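The Patient Work of Teaching a Hand

In the back office of Flivavden, a small company on the edge of Flolton, Nabil Hattar has been picking up the same few plastic parts since the morning. He does not touch them with his own fingers. He guides a robot arm through each movement, and a computer keeps what the arm did and what the wrist camera saw.

Each such recording is called an episode. Most of them take less than 28 seconds. Hattar wants the learning system, which the team named Farah, to see many small differences: a part turned a little, a part closer to another one, a shadow that comes late in the day.

"When I started, I made everything too clean," he tells me. "The model learned my good habits, and then it could not help itself when something was crooked."

On the table, the orange bar lies between the open fingers, which have almost the same color, and a lime-green disc is a little farther away. For a person it is easy to say where the finger ends and the bar begins. Farah has to learn it from the recordings.

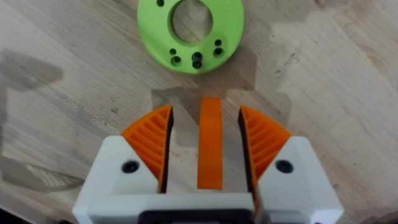

What gets thrown away

After every 20 episodes Hattar stops and watches them again. He deletes those in which he hesitated too long, but he keeps some in which the first grasp failed and he tried again. His colleagues at Grandach, the partner who trains the model, asked for this in November. Before that, they received only successes.

The work is slow and makes the shoulders tired. Hattar drinks his tea, moves the bar by the width of a thumb, and opens the gripper for episode 18 of the afternoon.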